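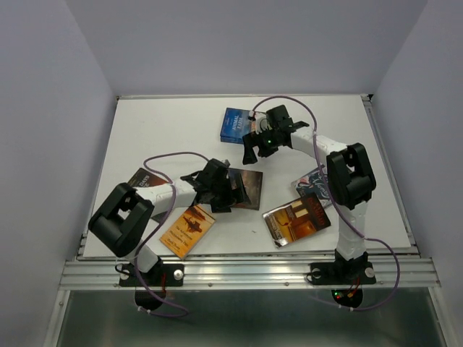

Tax time at the kitchen table

I love doing our tax at home. Truly! Give me a pot of tea, a cleared table and a shoebox of receipts and I'm happy for the whole evening. A few tips from our place in Clornthorpe.

Photograph thermal receipts the day you get them, as the print fades fast in a hot glovebox. Name the file with the shop and the amount, so "Jarnbridge Hardware 20" and so on, and you'll find it again in seconds.

Keep 12 envelopes, one per month, in a concertina file. October is always our fattest (car rego, plus the good office chair that cost $700), and it's so satisfying to see it all in order! 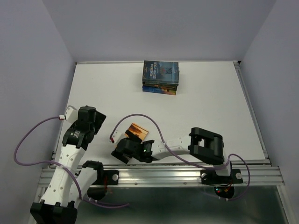 Work-related reading is the bit people forget to write down. If a book is directly tied to how you earn your income, jot the title on the receipt while you remember why you bought it. An English teacher with Nineteen Eighty-Four on the syllabus might well have a claim, but the same paperback bought for the beach won't, so a note on the spot is worth its weight in gold.

Set aside 2 evenings, not one. Do the sorting first and the adding up next, with fresh eyes and a biscuit.

© Borivov Home Notes | Contact us | Back to top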